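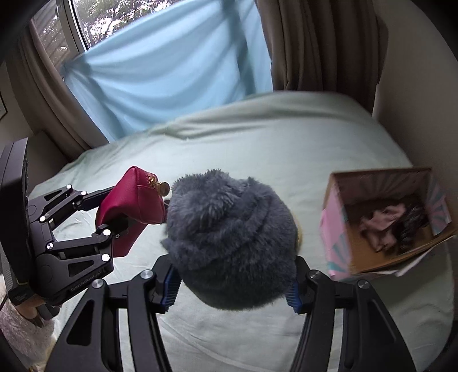 Slide 1. Two hand-held grippers at work: gray plush in one, red pouch in the other.

Notes for the Zunov kit review, February 12, 2021

Leave the slide up while people sit down. Start with what we were asked to do: try the Zunov hand-held gripper kit for a month and say if Stinder should order more.

The jaws on screen are marked GenRobot.AI. Point out the lettering on the lower jaw at left, then move on. Zunov is the name of the service package: loan units, data upload, phone support.

Explain the task. Two grippers, soft goods, an open cardboard box. We picked soft goods on purpose. Smadi ships a lot of them, and they are harder to hold than blocks or cups. Plush squashes, pouches fold. Look at the creases in the red one.

Numbers. We logged 3911 grasps in January. Of those, 2192 were soft items. The rest were bottles, tubs and small cartons. 56 grasps had to be thrown out because the upload was missing part of the record. Support answered both tickets we filed on that, the second one faster than the first.

What we liked:
Ribbed pads. Go back to the gray plush and show where they press in at the bottom, one on each side.
Setup on any table. We put a sheet down and started.
New users needed one short practice session.

What we did not like:
Wrist strain after a long stretch. Two people asked for shorter shifts.
Thin items are slow to pick up off a flat surface.
The manual skips pad replacement. We had to call.
Billing is per unit, even for spares sitting in a drawer.

Compare with Jitus, briefly. Their kit is lighter and the case is better. The upload tool is worse and we lost more time to it. Do not get into prices here, the quote is still open.

If someone asks about daylight: we worked by windows most days and kept the curtains open. No separate test under lamps yet.

Recommendation: renew for one quarter, same number of units, ask for the spare rate to be changed in writing. Heavy items are not covered by this review.

Take questions. Sign-up sheet for hands-on time is by the door.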